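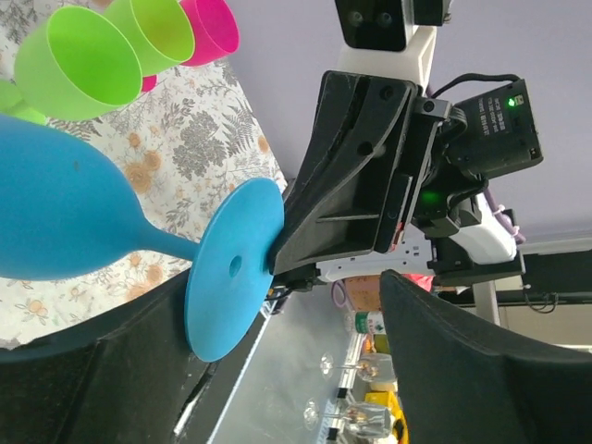 Monday, March, evening

Racked the rhubarb tonight, finally. It's been sitting under the bench at Plenau for 21 days, which is longer than I meant, but I had the cold that everybody had and then the siphon hose had vanished (it was inside the other siphon hose, don't ask me how long that took). So this is a catch-up entry, and some of it is from memory and from the masking tape on the jug.

What went in, going by the tape: 1,612 grams of rhubarb, frozen, from the Nestthorpe bags, and 787 grams of plain white sugar, topped up with water to the shoulder of the gallon jug. One mug of strong black tea. Yeast nutrient, the usual spoon. Yeast was the last packet from the old box and I did NOT write down the strain. Sorry, future me. I think it was the one with the green stripe.

The weird sugar number is just what was left in the canister. I was going for a bit more but it was late and the store was closed, and a slightly drier rhubarb didn't sound like a bad thing. Last year's was so sweet that we ended up using it on pancakes.

I did the dry-sugar method again, where you pour the sugar over the frozen fruit and walk away. I love this method! By the next morning the pieces had gone limp and gray and the whole bucket was pink syrup, and no boiling, so no jammy smell. Strained it through the big nylon bag without squeezing. OK, I squeezed it a little at the end. There was so much in there and it felt like a waste.

Fermentation was slow to get going, two days before the airlock did anything I'd call bubbling. The back room was cold that week. I wrapped the jug in the old sleeping bag and moved it away from the outside wall and by the next evening it was ticking along nicely. Lesson for the front page of this notebook: pitch in the kitchen, move it later. I have written this lesson down before, I'm pretty sure, in the dandelion pages.

Tonight: good thick layer on the bottom, pale and fairly firm, and the wine above it has dropped to a cloudy peach color. I'd hoped for pink. Rhubarb always promises pink and then goes peach on me, and Svenja says that's the green-stemmed stuff in the mix, which makes sense, because the Nestthorpe plants are half green. She keeps nagging me to sort the stems before freezing. Maybe this year.

Lost more than I'd like in the racking. I got greedy with the tilt and pulled up a swirl of sediment right at the end, so I stopped and left the rest. There's now a gap at the top of the new jug that I don't want to leave there for months. Options:

- top up with water (thins it, and it's thin already)
- top up with the leftover apple from the fall, which is dry and pretty neutral
- glass marbles, boiled, which Svenja swears by and which I find ridiculous

Went with the apple. I know, I know, now it isn't a pure rhubarb. Nobody drinking it is going to file a complaint.

Hydrometer says it's nearly dry but with a bit to go, and I trust that more than my own tongue with this head cold hanging on. Tasted it anyway. Very sharp up front, then a sort of green-apple thing, then not much. No rotten egg smell, which is what I'd been worried about after the cold start. A little fizz on the tongue. There's a chalky feel from somewhere, and I'm wondering whether it's the tea, because I really did let that tea stew. Next batch: same tea, five minutes, bag OUT.

About the acid. Everybody argues about chalk and rhubarb. The Jonilholm group adds precipitated chalk at the start every time, and their wine is very smooth and also, to me, kind of flat. I've never used it. I'm going to leave this one alone until it's cleared and then try the fix in a single glassful before I do anything to the jug. If it's still making my eyes water by summer I'll sweeten a little at bottling, with stabilizer, after last year's adventure with the popping corks. (Still finding spots on the ceiling in there.)

Other jobs done tonight while I had the sanitizer mixed:

Airlocks soaked and refilled, all of them. The one on the blackberry was bone dry!! Whoever is in on weekends, please look at the airlocks, it takes a second. The blackberry smells fine, so I think we got away with it.

Threw out the cracked funnel. We need another, wide neck, and a new bung for the small jug, because the one on there has gone hard and lifts out if you look at it.

Relabeled the ginger jugs. There were 3 of them all marked "ginger, new" in the same handwriting (mine). By taste I've decided which is the oldest and I've put a question mark on it in case I'm wrong.

To do next: check the rhubarb again once it stops ticking. Ask Svenja Zaugg if she still wants half of the frozen currants or if I can have the lot. Buy sugar BEFORE starting something. Rack the blackberry, but not on the same night, my back has opinions.

Jug is back on the shelf by the door, sleeping bag still on, tape says RHUB/APPLE.

3 comments

Svenja Z.
Marbles work and you know it. And yes, half the currants please, I have a bucket waiting.

dellwood_ferments
What's your gap at the top look like after the apple? I aim for just under the bung and still get a bit of browning on rhubarb. Also try a spoon of chopped raisins next time for body, it helped mine a lot.

Pia
The green stripe one is the all-purpose! I have the other half of that box at home, will bring it by.

Plenau Bench Notes | Write to us through the contact form | © the Plenau brewers | Back to top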